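Stanance: a pair of hand-held grippers built in a shared workshop
Project report, second version
Braulio Villalobos and Duyên Nghiêm

1. Purpose

The aim was to build two hand-held grippers that a person can carry through a task at a normal walking pace, and to record jaw opening and hand position well enough to replay the motion later on a small arm. The arm is a separate project and is covered here only where it set a limit on our design. We called the pair Stanance, after the folder the first drawings were saved in.

The work was done at the Lūse workshop, which gave us bench space and a share of printer time. Parts that needed turning were made on the old lathe with help from Macario Tovar.

2. Mechanical design

Each gripper has a printed body, a trigger, and two jaws on a common slide. The first version used a four-bar linkage. It closed fast but the pads went out of parallel near the end of travel, and small round objects were pushed forward out of the jaws. The second version uses a rack on each jaw and one pinion between them. Travel is slower and the pads stay parallel.

The body shell is printed in two halves and held by seven screws. An earlier shell used clips, which cracked at the root after repeated opening. The screws go into brass inserts set with a soldering iron. Two inserts on the left body were set slightly crooked and one of them was redone.

Pad material was changed once. The first pads were cut from a sheet that picked up dust from the floor and lost grip. The current pads are cast in a printed mold and can be swapped with one screw.

3. Position tracking

Position comes from a cube of printed markers fixed to each gripper. Every face carries a different pattern, so that at least one can be read at most wrist angles. The cube has to sit far enough from the jaws that the held object does not cover it, but each added inch makes the tool feel heavier at the wrist. We settled on a short mount after trying three lengths.

Markers were printed on matte paper. Glossy paper gave lost readings under the ceiling lights – the glare wiped out one corner of the pattern and the software then dropped the whole face.

4. Handling trials

Trials were run around a small table with ordinary objects, one operator at a time. The operator practiced with the trigger before any recording was kept.

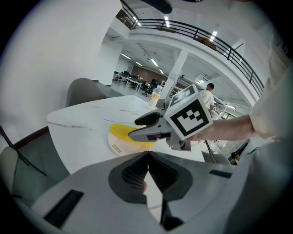
Marker cubes are fitted to the grippers in both views.

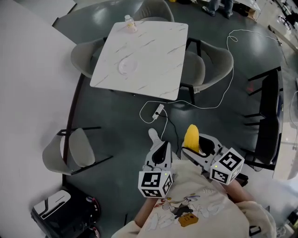

Leilani Obi wrote, after reading the draft, that we should have measured trigger force before changing the jaw drive, as the rack version may simply be stiffer to pull and the operators may be slowing down for that reason. She also asked for the pinion to be weighed in both materials.

We accept the first point. Trigger force was not measured on the linkage version, and that version has been taken apart, so the comparison cannot be made now. A spring scale has been used on the rack version and the values are listed with the part files. The pinion was weighed as suggested and the difference is too small to matter at the wrist.

5. Results

Out of 40 recorded pick-and-place runs, seven were rejected. Most of the rejected runs had a gap in the tracking while the operator turned the wrist inward and the forearm covered the cube. The rest were stopped when the trigger cable slipped off its guide. A deeper groove in the guide fixed this and the fault has not come back.

Jaw opening was read by a small sensor on the pinion shaft. It drifts a little as the body warms up. Closing the jaws fully at the start of each run and setting that point to zero removes most of the drift.

6. Open items

The cube mount is still glued on the right gripper and should be screwed on like the left one. The left shell needs a new upper half, printed with the layers running along the grip. Duyên Nghiêm is rewriting the logging script so that a dropped marker face is noted in the file and not filled in by guesswork.

Cable relief at the base is poor on both bodies. A printed boot has been drawn but not tested. Bench time at Lūse is booked again for October, and the part files will stay in the shared project folder until then.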